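Cludside > Bench Automation > Inspections > Cell 3

Overview Checklists Fault log Parts Contacts

Post-fault inspection checklist, arm and hand, utensil bench

Inspector: Nicanor Benítez
Second check: Hiwot Fikre
Month: October
Reason for inspection: Protective stop during the whisk pick, fault code 94 on the controller. The forearm cable bundle caught on the table edge while the arm was coming up and the wrist joint went over its torque limit. No injury. Mesfin Chala was at the desk and hit the stop button after the arm had already halted itself.

Marks used: OK, FIX (fixed during this inspection), OPEN (still to do).

SECTION A. BEFORE TOUCHING THE ARM

A1. Motion disabled from the controller, not only paused. OK.
A2. Stop button tested before the inspection. OK. Arm dropped out of drive on the first press, both times.
A3. Fault log saved before clearing. FIX. Mesfin had cleared the screen but the log was still in the Teshome folder. Copied to the cell drive. Please save first and clear second.
A4. Chairs pushed in, nobody seated at the far side of the table. OK.

SECTION B. CABLES

B1. Cable jackets, full length. OK. I ran each one through my fingers from the hand down to the floor. One scuff on a green jacket where it met the table edge, outer layer only. Hiwot looked at it separately and agrees it can stay in service.
B2. Ties on the forearm. FIX. One tie had slid toward the elbow and let the loop grow. Replaced it and trimmed the tail.
B3. Slack at the table edge. OPEN. This is the cause of the stop as far as I can tell. The bundle comes down over the edge with nothing to guide it, and when the arm lifts quickly the loop can hook there. Berkay Türkmen is making an edge guide. Until it is fitted, run at reduced speed.
B4. Connectors seated. OK.

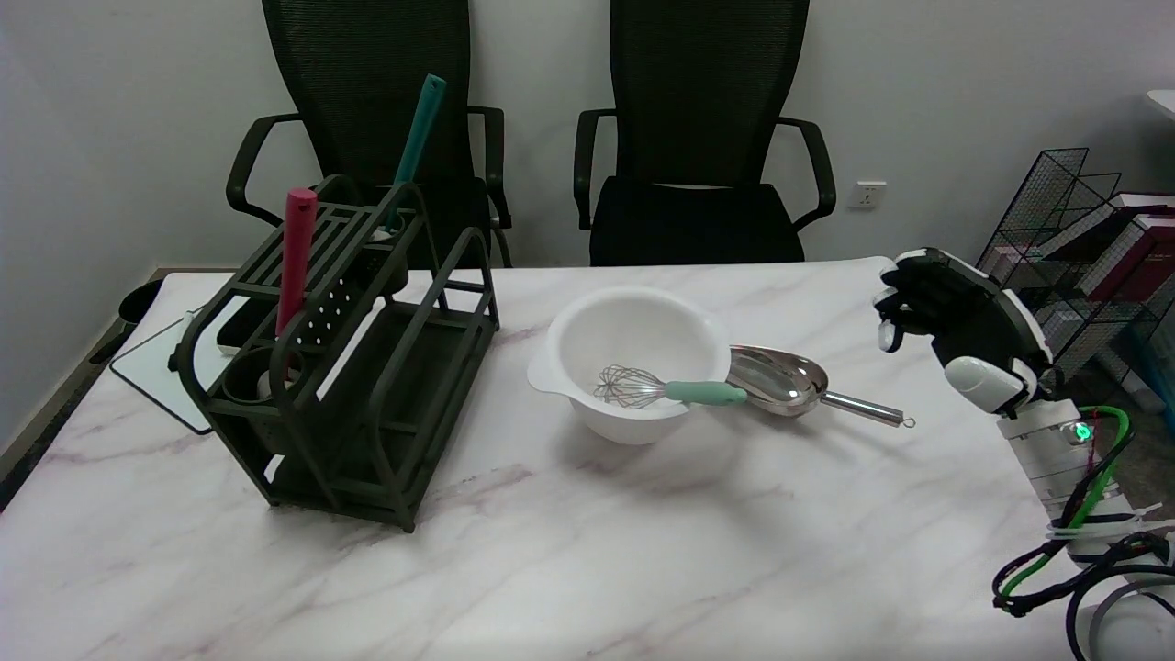 Bench layout with the hand raised, cables tied along the forearm.

SECTION C. ARM AND END EFFECTOR

C1. Indicator light green after power-up. OK.
C2. Wrist joint, play by hand with motion disabled. OK. No click, no looseness.
C3. Joint torque at rest compared with the last service sheet. OK. All within limits.
C4. Finger open and close, 12 cycles with nothing held. OK. Cycle 3 was a little slower than the others and I could not get it to repeat. Noted only.
C5. Fingertips, cracks or lifting. OK.
C6. Mounting bolts at the base. FIX. One took a small turn. All marked with paint pen so the next person can see if any have moved.

SECTION D. WORK AREA

D1. Table level and not rocking. OK.
D2. Utensil rack steady. OK, with a comment. The two upright handles are the tallest things on the bench and the planner's keep-out box was set to the top rail of the rack, so both stuck out of it. Hicham Radwan raised the box 16 cm in Finder and saved it as the default.
D3. Whisk and bowl position. OPEN. The whisk handle hangs over the right side of the bowl and the metal utensil lies very near it. The grasp point is on the whisk handle, so there is not much room for a finger to close without touching the metal one. On the fault run the arm was trying for the whisk when it stopped. I do not think the crowding set off the stop, but it would have given us a bad grasp anyway. 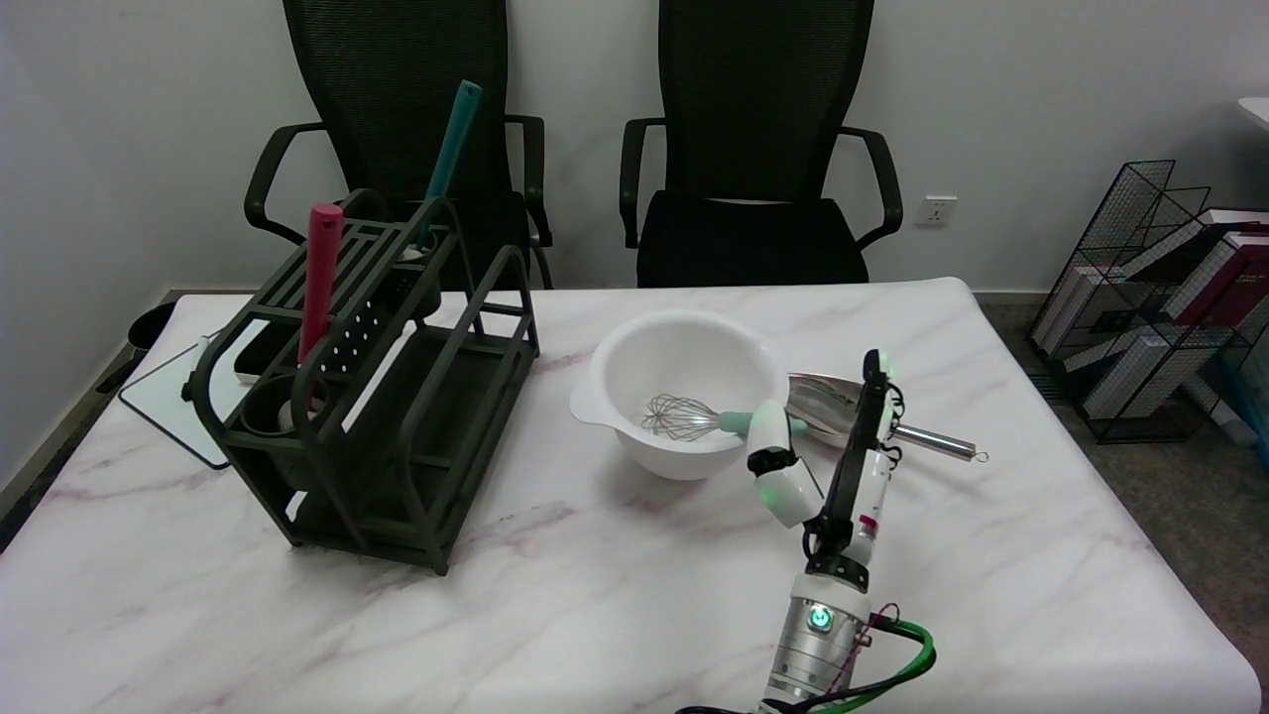 My preference is to move the metal utensil farther back and leave the bowl alone, as the bowl position is used in all the saved runs. Hicham would sooner keep both and change the approach angle. Either is fine for safety - whoever changes it should write it in the fault log.

D4. Shiny surfaces. OPEN. The metal blade throws reflections and the depth reading over it is patchy. Not a safety item by itself. Altberg has been asked for a matte replacement, no reply yet.
D5. Floor clear of cables where people walk. OK.

SECTION E. RETURN TO SERVICE

E1. Slow run with no contact, one person on the stop button. OK.
E2. Slow run with whisk pick. OK. Cable loop stayed clear of the edge, watched from the side by Hiwot.
E3. Full speed. NOT DONE. Held until B3 is closed.

Comments from second check (H.F.): Agree with all of the above. I would add a cable check to the morning list, before the first run, and not leave it for the monthly one. Berkay expects to have the guide ready to try this week. B3 stays in my name until I have seen the arm lift at full speed with it fitted.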